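Sound Before Picture: How Waltura Rebuilt a Lost Drama

Amirul Nair
October 12, 2021

The only surviving print of Tuhumury came back from storage in 8 cans, two of them mislabelled. The film is a family drama set in a river town, shot on 16mm reversal stock and shown for a short season before its distributor closed. For years it was known through poor video copies, most of which lacked the closing reel. The restored version, prepared by Waltura, goes into cinemas in December.

The plot is simple. A ferry owner dies without a will, and his two daughters run the boat on alternate days until one of them sells her share to a rival. The director worked with a crew of six and used stage actors for every speaking part. Dialogue was recorded on location and partly replaced later, which explains the shifts in room tone that earlier viewers took for tape damage.

Waltura began with the soundtrack. The print carries a magnetic stripe along one edge, and the oxide had started to shed at the head and tail of each reel. Vandus, the laboratory that handled the transfer, ran each reel once at reduced speed and corrected the pitch afterwards. A second pass was ruled out as too great a risk to the stripe. The resulting files were matched against a quarter-inch tape holding the music cues and part of the ferry horn recordings.

Picture work followed. Reversal film has high contrast and little room for correction, and the night scenes on the landing stage had been printed darker than they were shot. The colourist used the daylight exteriors as a reference and left the night scenes close to the print. Scratches that ran through faces were repaired. Those in open sky and water were mostly left alone, as automatic repair tended to remove ripples along with the damage.

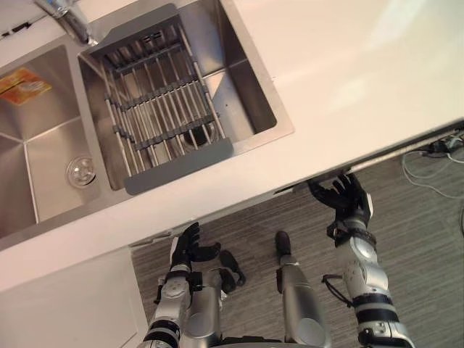 Issue 736

The missing footage posed a different problem. The continuity script lists a kitchen conversation between the sisters that does not appear in the print. A tape copy held by the Gakell film club includes it, though the quality is well below that of the film scan. Waltura has put the conversation back in its scripted position, with no attempt to disguise the change in source. The grain disappears, the colour shifts towards green, and the image softens until the cut to the boatyard.

The decision affects the story more than the running time. Without the kitchen conversation, the younger sister's sale of her share looks like spite. With it, the sale follows from a debt she has already mentioned, and the last crossing plays as a settlement between the two women. The performances in the restored passage are also quieter than those around it, with long gaps between lines.

Subtitles have been newly prepared from the continuity script and checked against the track. Songs are translated where they bear on the action. The ferry calls are left as they are.

The cinema version is supplied as a digital package in the original frame shape, with black at either side on modern screens. A disc edition is planned and will carry the unrestored soundtrack as a second option, along with a short comparison of the tape and film sources.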